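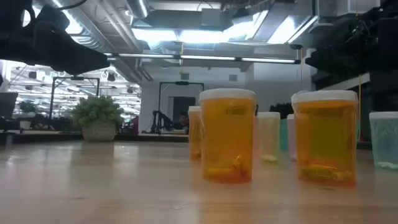 Till Görtz wrote in to tell us that every hardwax oil on the market is linseed oil with a nicer label, and that we ought to be ashamed of the markup.

Finishes > Tables & Worktops
March | Dexter Macaraeg

Stosalo Worktop Oil, Clear Satin, item 487

He's partly right. The can lists linseed oil, carnauba wax, a thinner and a drier. A patient person could put together something close to it at home, and some of our customers do. What you pay for is a drier that's already measured and wax that stays mixed if you stir it.

The label says "3000 wipe resistance." We asked Dramach, the importer, what that means. They sent a one-page test sheet that gives the number of wipes and leaves out the cloth, the pressure and the cleaner. Until somebody fills in those blanks, I'd treat the number as decoration. We left it off our shelf card.

"Food safe when cured" is on there too. Most oil finishes can say that once the solvent is gone. It doesn't make this can special, and it doesn't apply to a table you oiled on Wednesday and want to eat off the next evening. Give it two weeks. The label says five days, which might be true in a warm, dry room.

What we can say from using it: the satin is closer to matte than the sample card suggests, and it yellows pale woods a little. Birch and maple show it most. If you want the wood to stay the color it is when freshly sanded, look at the Graltport water-based instead and accept that it feels more like plastic under your hand.

Coverage is printed as 100 square feet per can, one coat. On smooth, closed-grain hardwood we got near that. On oak we didn't, and end grain drinks it. Buy for the job you have and ignore the diagram on the back.

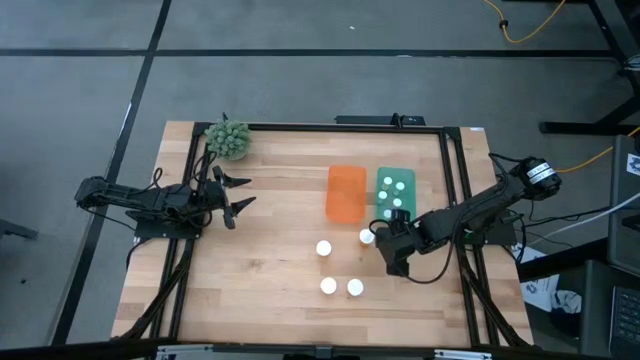
Can it go over old polyurethane?
Sand the polyurethane off first. The oil has to soak into bare wood, and on top of a sealed surface it stays sticky for days and then wipes away.

Directions, shortened from the leaflet: sand to 150 grit, vacuum, stir the can to the bottom. Wipe on a thin coat with a lint-free cloth. Buff off everything left on the surface after 15 minutes. Repeat the next day. The leaflet asks for a third coat, and we couldn't see or feel any difference with it.

Oily rags can catch fire on their own. Lay them flat outdoors to dry or soak them in water before they go in the trash.

The matching "Dimaculangan Care Spray" is mostly soapy water at a high price. We stock it by request only. Dish soap, well diluted, did the same job on our counter.

Opened cans can't be returned.

Last updated: March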